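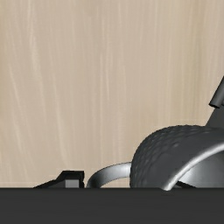 Data > Timber > Peltesik board readings

Peltesik is a table of moisture readings taken from sawn boards in covered storage at two yards, Divis and Vunda. Each row is one reading on one board, with the position of the meter pins and the direction of the grain at that position. Grain direction is coded from the reader's side with the board laid flat and its stamped end nearest. Where the grain runs mainly from top to bottom, as it does on the pale tan surface at the head of this file, the code is L. Streaks that slant a little to one side do not change the code. Boards where the grain crosses the view are coded T, and anything that could not be decided is coded U.

Version and upkeep

This file describes the release of May 9, 2018. The table is kept by Ivan Karpenko, who also keyed in the Vunda sheets. The Divis sheets were keyed at the yard and arrived as plain text. Corrections should quote the row number and the board number, as board numbers were reused at Divis after the old stock was sold.

Files

readings.csv – the main table, 3587 rows
readings_raw.csv – the table before removals, 3645 rows
boards.csv – one row per board, with species, sawn thickness and rack
removed.txt – row numbers taken out of the raw table, with a short reason for each

All files are comma separated, in UTF-8, with a header row. Decimal points are used throughout. An empty field means that the value was not written on the sheet. It does not mean zero.

Columns in readings.csv

row – row number in the raw table, not renumbered after removals
yard – D or V
board – board number as stamped, leading zeros kept
day – days since the board was racked
pos – distance of the pins from the stamped end, in millimetres
face – A (heart side) or B (bark side)
grain – L, T or U, as above
mc – moisture content in per cent, species correction applied
temp – air temperature at the rack, in degrees Celsius
note – free text, mostly empty

There are 10 columns. Earlier drafts had a separate column for pin depth, which was dropped when the same depth was found on every sheet.

How the readings were taken

Both yards used two-pin resistance meters. Pins were set in line with the grain where the grain was coded L, and across the board otherwise. The first reading on a board was taken 1000 mm from the stamped end, clear of the faster drying near the end grain. Later readings were taken to either side of this point, so that old pin holes were not used twice. Boards shorter than twice that distance were read at the middle.

At Vunda the racks stand under an open-sided roof. At Divis they are in a closed shed with vents along one wall. The two sets should not be merged without keeping the yard column, as drying is slower at Divis for the same species and thickness.

Species correction follows the table supplied with each meter. The two meter tables differ slightly for larch. The uncorrected value is kept in readings_raw.csv under mc_scale, so users can apply one table to both yards if they prefer.

Removals

Rows were taken out for one of the following reasons:

- the reading was above fibre saturation, where this type of meter is not reliable
- the board number could not be read
- the same line had been keyed twice
- the board was moved to another rack between two readings and the date of the move was not written down

No row was removed for looking unusual. A few boards at Vunda rise sharply and then fall again. These follow rain driven in from the open side and have been left as they are. Where the sheet mentions rain, the word is carried over into the note column.

Known problems

Temperature was read once per visit at Vunda and once per rack at Divis. The Vunda values therefore repeat down the table.

Face was not recorded on the first Divis sheets. It was filled in later from the board marks where these could still be made out, and left empty otherwise.

Code U is used more freely at Divis. One keyer there gave it to any board with a visible knot near the pins, even where the grain on both sides of the knot was plain. Users who need the grain column should treat U at Divis as missing.

Species names in boards.csv are the yard names. "White" at Vunda covers both spruce and fir, which are racked together.

Suitable uses

The table was made to compare drying under the two roofs and can be used for teaching, for checking simple drying curves and for testing import scripts. It should not be used to set kiln schedules. No kiln-dried stock is included, and the meters were not checked against oven-dry samples after June, when the second meter was replaced.

Use is free with a mention of the name Peltesik and the release date.

Related items
Savchuk rack layout, both yards
Divis shed temperature log
Vunda board marks and stamps
Notes on pin meters for larch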